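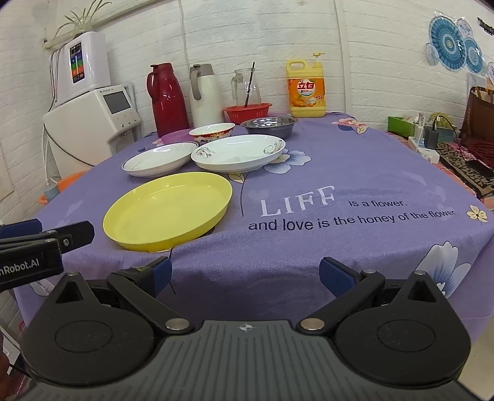
Filtus is looking for two paid Community Partnership Assistants to work with neighborhood groups in Lurnumdale during construction of the Sutov power line. The jobs run from April until the line is finished. You will spend most of your time out of the office, meeting residents in halls and kitchens, often at a table with a printed cloth and the tableware already out. You will take notes on what people ask for and report back to Kerstin Hamann, who runs the community fund.

The fund supports meal programs, youth sports and small building repairs. Last year it received 83 applications and paid out on 19 of them. Assistants help groups fill in the form and visit each project once the money is spent.

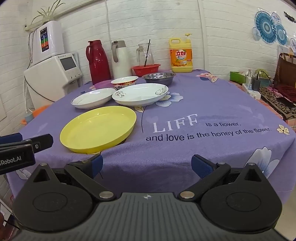

You will also help set up the monthly open meeting, held on a Sunday afternoon. Hours are part time and some evening work is required. You need a driver's license, clear handwriting and basic spreadsheet skills. Experience in construction or utilities is not needed. People who live in Lurnumdale or Siu will be considered first.

To apply, send a one-page letter and the names of two references to Reinhold Ostermann at the Filtus site office. Interviews will be held in Lurnumdale with Reinhold and Carola Sauerland.

Last updated: April
19 shares | 2 comments
Search jobs Enter keyword Go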